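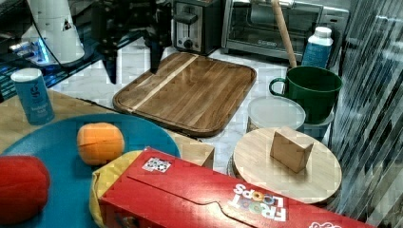 My big wooden board is the one thing on my counter that never gets put away, so it takes a beating, and for years I treated it terribly. I'd leave it flat in a puddle by the sink and then wonder why it rocked when I chopped an onion. Here's what I do now.

**Wash both sides.** Even if you only used one! A board that gets wet on top and stays dry underneath will cup sooner or later. Hot water, a drop of dish soap, a quick wipe with a towel, then stand it on its long edge overnight.

**Watch the juice groove.** Mine has a shallow one running around the border and it collects all sorts of gunk – an old toothbrush gets it out in no time. Go around the corners twice.

**Salt and half a lemon** for garlic smells. Scrub along the grain, leave it 9 minutes (I just do the toaster crumbs while I wait), rinse and dry.

**Oil it when it looks thirsty.** Food-grade mineral oil, warmed a little by standing the bottle in a mug of hot water. Put on way more than seems sensible, let it sit until morning and wipe off whatever's left. I oiled mine in February and it's about ready for another round.

**Stop it sliding.** A damp dishcloth underneath, wrung out well. On a smooth countertop like marble you really do need it, especially with a rolling pin.

**Give it some room.** I used to push mine right up against the toaster and toaster oven, and my friend Apolline Mallet pointed out that I was baking one end of it every morning. I pull it forward now before I make toast. The round board gets the same treatment, though it's smaller and I mostly use it for cheese.

If yours has already warped a little, lay it hump side up on a damp towel for 14 hours and check it. Mine came back nearly flat the second time I tried.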